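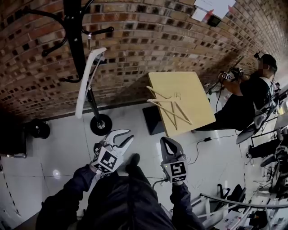

So what does the Esongate student robotics club do with its grippers all winter? They pick up chopsticks — over and over, by hand, so an arm can learn to do it later.

2019-02-12
By Tarmo Lukoševičius

Sticks are the task for the spring round of the Ayala Cup, the student manipulation contest. Teams get a small table, a handful of thin wooden sticks dropped any which way, and a time limit. Arm has to sort them into a neat row. Harder than it sounds. Sticks roll, cross over each other, hide the one underneath.

Esongate is sending 16 students, most of them first-years. They work in pairs with hand-held grippers, marker cubes on them so the motion can be tracked. The club had 312 good runs logged as of last night, and wants a lot more before the entry deadline. Bad runs get thrown out the same day, no arguing.

"The crossed ones are what kills us," said one second-year on the team. "You grab the top stick and the bottom one comes with it." Her pair has switched to coming in from the side — slower, but fewer drops.

Last November the club went out in the first round. The task then was stacking cups and the arm, a Brostar loaner, lost its calibration halfway thru. This year they have thier own, bought second hand over the summer. Esier, a parts shop in town, gave 100 spare finger pads, already going fast.

There are 19 teams entered so far. Order of play not out yet. Practice is open to any student, evenings, bring closed shoes. New people start on the grippers the first night.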